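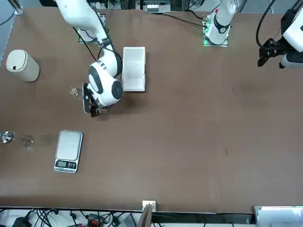 Brown bench top, with the reddish mark on it.

Workshop notebook, 09/05/2026

Bench day. I had planned to spend it on the Costigan drawings, which are now overdue by an amount I'd like to keep vague. Instead I spent it on my knees with my cheek against a table top, looking along the surface for bumps like a man trying to putt.

The complaint came from Ingeborg Harms, who says the brown top "looks tired." I said it was a work surface and was entitled to. She left a rag on my chair. Point taken.

What I found, once I bothered to look: scuffs all over, none deep enough to catch a fingernail. Pale specks near the middle, very small. Smudges. Dusty patches that I would swear I wiped in December, and if I didn't, I wrote down that I did, so let's leave it there.

The reddish mark has had more theories than it deserves. Bronwyn Mahuika says marker pen. Ingeborg says rust from something set down and left. I said it could be the board itself showing through where the top coat has worn, and was told this was the least interesting answer. Plan is to try them in order of laziness: damp rag, then dish soap, then the Brutell spray, on the mark only. If none of it moves, it becomes a feature and we put it on the bench map.

No sanding. Writing it here so I can be pointed at it later. The finish is matte and I want it to stay matte all over, and the last time I "just touched up" a spot (Torbridge bench, ask anyone) we ended up with a shiny oval you could find from the door.

Flatness: straightedge across in 5 places, long way and short way. Worst gap was under the 2 mm feeler, over toward the far side. Good enough for anything we do on it. Bronwyn thinks the board moves with the heating. She may be right, and I am not going to stay overnight to find out.

Next item was what lives on the bench. The old rule was "nothing," which lasted until the first person had a screw in their hand. The Doltodex bins we bought are too tall and everybody knocks them with an elbow. So the proposal is one low white tray, for whatever you are holding right now and for no other purpose. It sits a touch right of center, long side pointing away from you. I like that it's white inside, because a dropped washer on that brown is gone for the week. There's a faint gray line along the floor of it that I tried to brush out twice before accepting it.

Ingeborg wants a label on it. I give the label until lunch.
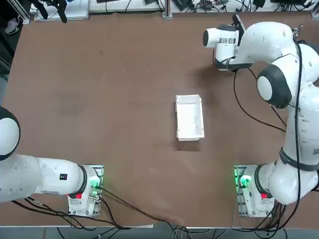

Left to do

Try the rag on the reddish mark. Write down what happened, including if nothing happened.

Wipe the dusty patches, left side and center first.

Cables: the tangle on the floor along the near side needs lifting before anyone sweeps there. Seven ties should do it, Bronwyn says eight. Buy eight.

Return Ingeborg's rag, washed.

Costigan drawings.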